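3.2 Collection in homes

Much of the case for hand-held collection rests on a claim of variety. A person with a gripper in hand can walk into any home, put a few things on any surface and record, and the resulting examples are supposed to be broader than anything gathered at a bench. We took this claim as something to be tested. The Dekport set, which we gathered ourselves, and the Lisska set, which we were given, both contain household recordings, and both are advertised (ours included, in an earlier draft) as diverse. We now think that word was used too freely.

The task we look at most closely is fruit sorting. The collector moves mixed fruit onto a plate, one piece at a time, and the pieces are then put back for the next attempt. Each attempt counts as one example. Collectors were asked for 100 examples per home and were told to change the layout between attempts, but we gave them no rule for how large a change had to be. That was a mistake on our side, and we return to it in Section 3.4.

Figure 2 gives the view from the gripper in one of the bedrooms, with the fruit laid out on the bed in front of the plate.

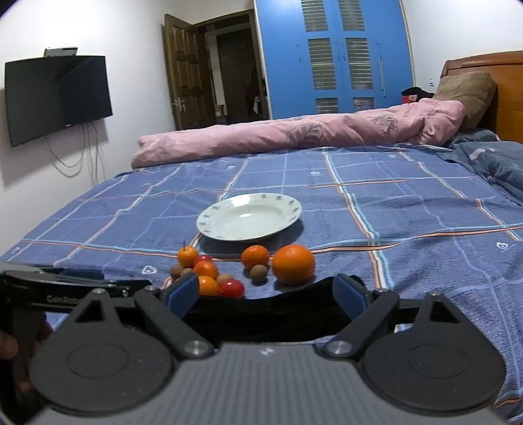 Figure 2. Fruit sorting on a bed, seen from the hand-held gripper. Mandarins, a large orange, cherry tomatoes and longans lie on a plaid sheet with the plate behind them.

Two features of this setup deserve comment. First, the range of sizes is a real strength. A longan and a large orange ask for quite different jaw openings, and a policy that has only learned to close to a fixed width should fail on one or the other. Second, the surface is soft. Cloth gives under the fingertips, so the height at which the jaws should close is less certain than on a table. We expected this to make the examples more useful, and it may. We have no measurement that shows it does.

The background is a different matter. It is full of detail — a pink quilt, a blue wardrobe, a television on the wall — and it is tempting to count such detail as variety. Within one home, however, it hardly changes. A learner that sees the same wardrobe behind every attempt has no reason to ignore it, and may well come to use it as a cue for where the plate is. When we masked the upper part of the view in training, the policy trained on the Dekport set lost very little on new homes and got worse on the homes it had already seen. We read this as a sign that the background was being memorized.

The layouts give similar cause for doubt. We compared the starting positions of the fruit across attempts and found that collectors tended to drift into a habit. The plate stayed put, the small pieces were gathered in front of it and the largest piece ended up on the same side again and again. This is an understandable way to work through a long list of attempts, but it means that 100 examples from a home cannot be treated as 100 independent layouts. By our stricter count, in which two attempts are separate only if most of the fruit has moved by more than its own width, the median home supplied 26.

Ansari, the filtering tool we used to drop near-copies, did not catch this. It compares whole views, and a small turn of the wrist is enough to make two views of the same layout look different to it. Drondov, which compares tracked objects, did better but often lost the smaller fruit behind the fingers. We ended up using Drondov with a hand check, and we would not call the outcome clean.

A second view from the same bedroom shows how close the work stays to the fruit. The plate has nothing on it, the jaws are short of the nearest mandarins, and the end of another gripper comes in from the right. For views of this kind we kept only the stream from the gripper whose attempt was being scored, and did not use the other as extra input. Some of the gains reported for larger sets may come from counting both streams as separate examples, a practice we find hard to defend when they record the same motion.
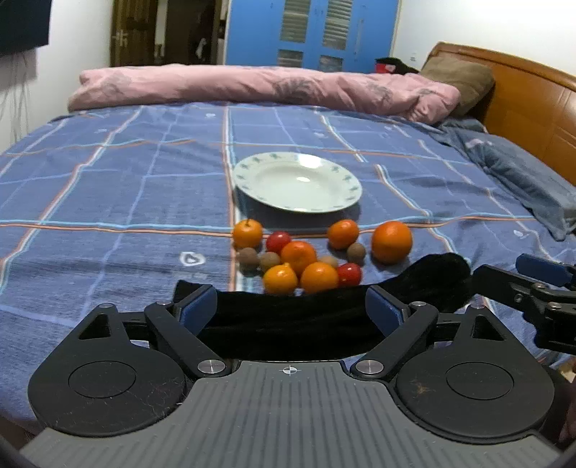

3.3 Labels and rejected attempts

Attempts were labeled by 3 reviewers as complete, partial or failed. Agreement was high for complete attempts and poor for the other two, so we merged partial and failed into a single class before training.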